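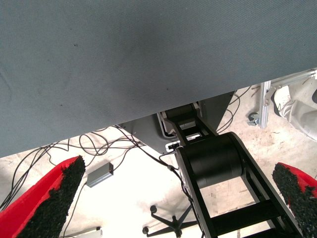 Wrist camera view with the gripper open, second arm and cabling beyond the gray fabric.

Progress report: Brosier Student Robotics Project
Submitted to the Serkex education fund, 22 Jan 2021
Prepared by Ajith Achari, project lead

Work since the last report went mostly into the grippers and the wrist cameras. The red fingers now carry black textured pads on their inner faces. Students cut and glued the pads themselves, and the first set had to be redone after the glue let go at the tips.

The class has 8 students in 2 teams. One team handles the arms and wiring, the other handles recording and software. Between them they have logged 224 practice runs, most of them picking up and folding small cloths.

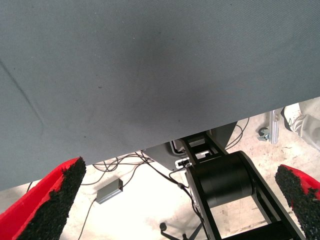

Cable routing is still behind schedule. The thin black cables run across the floor under the work surface, and we want them tied along the aluminum posts before the younger students start. Raghavendra Chacko has drawn up a routing plan and will go over it with the wiring team.

Spending to date is $1,887, mainly for motors, pad material and a spare power supply. The replacement joint ordered from Brovine has not shipped. If it is delayed again we will borrow one from the Stankevičius lab.

Next steps are to finish the cables, recalibrate both wrist cameras and begin two-arm folding. The demonstration for parents is still planned for July. We are not asking for any change to the budget at this time.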